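The mouse that wouldn't let go

Follix calls its tidying arm "safe around the home". Thongchai Nilsuwan has heard that before. He ran the August 2022 trial at Kaewmanee, and on its second week the arm closed on a computer mouse and stayed closed for 24 minutes.

The stop button cut the arm but not the fingers. That was by design: Follix says a gripper that opens when power drops could let a glass fall. Fair enough, but the manual gave the release procedure on page 8, and it needed a laptop.

Training such a hand takes a lot of grasps. Follix says it used 3,000, gathered with hand-held grippers on ordinary tables – mice, bottles, tubes, whatever was lying about. 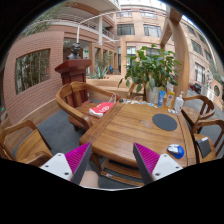
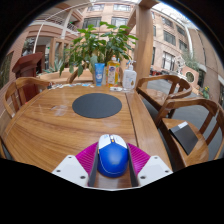
What the grasps don't teach is when to give up. Ulla Viklund, a safety engineer at Pivunix, read the log and found the grip force climbing the whole time, with no limit set in software. "They tested picking up," she told me. "I can't find where they tested putting down."

Follix promised a fix by September, and says the new version times out after two seconds. It hasn't released the test results. I asked twice. Nilsuwan has kept his unit unplugged in the meantime, and he'd like to see the numbers before he puts a finger near it.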